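Colour in the Home Kitchen: Week 3 Handout
2020-04-10 | Romain Arnaud
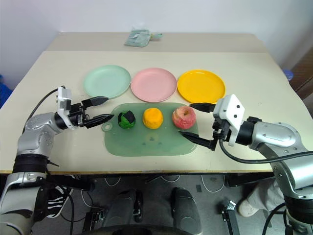
Mint green, light pink and yellow plates with a green cutting board.

This week covers hue, value and saturation, and how to use them when picking colours for a kitchen. Read it before you start the paint exercise. You will need your grey card and the Saxena swatch book from the first class.

1. Hue

Hue is the name of the colour family: red, yellow, green and so on. Most people choose a kitchen colour by hue alone and get stuck at the paint counter, where one hue can fill a whole rack. Settle the hue early, then spend your time on the other two properties.

Neighbours on the colour wheel (yellow and green, for instance) are called analogous. Opposites are complementary. A pale complementary pair is much easier to live with than a strong one.

2. Value

Value is how light or dark a colour is. Squint at the swatch against the grey card. If the edge between them goes soft, the values are close.

Cupboards and walls of close value make a small kitchen read as one surface. A big jump in value draws a line around everything, including the bits you would sooner hide, such as bulkheads and pipe boxing. In the Fostau Street flat we looked at last week, the dark grey kickboards were the first thing most of you wrote down.

3. Saturation

Saturation is the strength of the colour. Pastels are low in saturation and high in value. A bright yellow is high in both, so a small amount carries a long way. Keep strong colours for things that can be moved or replaced: crockery, tea towels, a stool. Repainting a cupboard door is a weekend's work.

4. Light

Test every colour on site. A north-facing kitchen in Zutville gets direct sun for much of the day and will wash out a pale wall. South-facing rooms are cooler and push greys towards blue. Warm globes yellow everything after dark.

Paint a 300 mm square on card, two coats, and move it around the room. Look at it at 8 in the morning, at midday and at night with the lights on. Don't judge it while it's wet.

5. Gloss

Kitchens usually get a low-sheen wall and a semi-gloss on the timber. Higher gloss is easier to wipe but shows every dent in the plaster. It also makes a dark colour look deeper. Markis sell both finishes in sample pots, so buy the finish you mean to use.

Exercise

Choose one wall and one cupboard colour for your own kitchen. Record hue, value and saturation for each, then repeat with the wall two steps darker. One page, typed or handwritten. Stick the swatches down properly this time, please.

Comments

Jill: Is the grey card the one with the hole punched in it? Mine has gone missing.

R. Arnaud: Yes. Spares are in the tray in room 1406.

Dev: We rent and can't paint. Can I do the exercise with curtains?

R. Arnaud: That's fine, note the fabric as well.

Contact the course office | © Zutville Evening Classes | Back to top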